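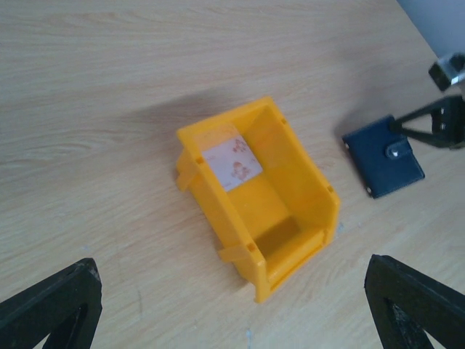

Page last changed: Tuesday, 7:42 pm

Re: [tidy-list] what do you keep in your parts bins?

Hi all,

Jonalyn Agbayani wrote:
> I bought a stack of those open-front bins for the garage and
> ended up with 2 left over. Seems silly to put them back in the
> box. Does anybody use theirs for something besides screws?

Oh yes, Jonalyn, me! I've got a yellow one that has turned into the place for cards and other flat stuff, and I'd be lost without it. The label card is lying against the back wall on the inside (mine has little pinkish-red designs on it) and I can still read it when I'm standing over the table. My navy wallet was so stuffed in September that the snap wouldn't close, so I sat down one evening and sorted out every last thing in it. 19 cards! I kept the ones I use and the rest went to the bin.

I like the sloped front — you can slide a card out with one finger. The hooks on the sides are handy too if you ever want to hang it up, though I haven't gotten that far. Anyway, the blue and white card with the bit of red on it is the one I can never decide about. Wallet or bin? 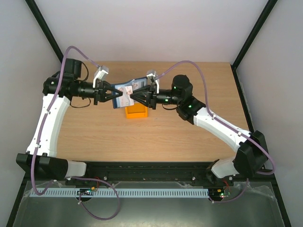 Where I got mine

Plevby had them by the register last time I went, and Enriquez carries a deeper one that I didn't care for — small cards sink right down in it. If you find a good shallow one let me know, I want two more for the hall.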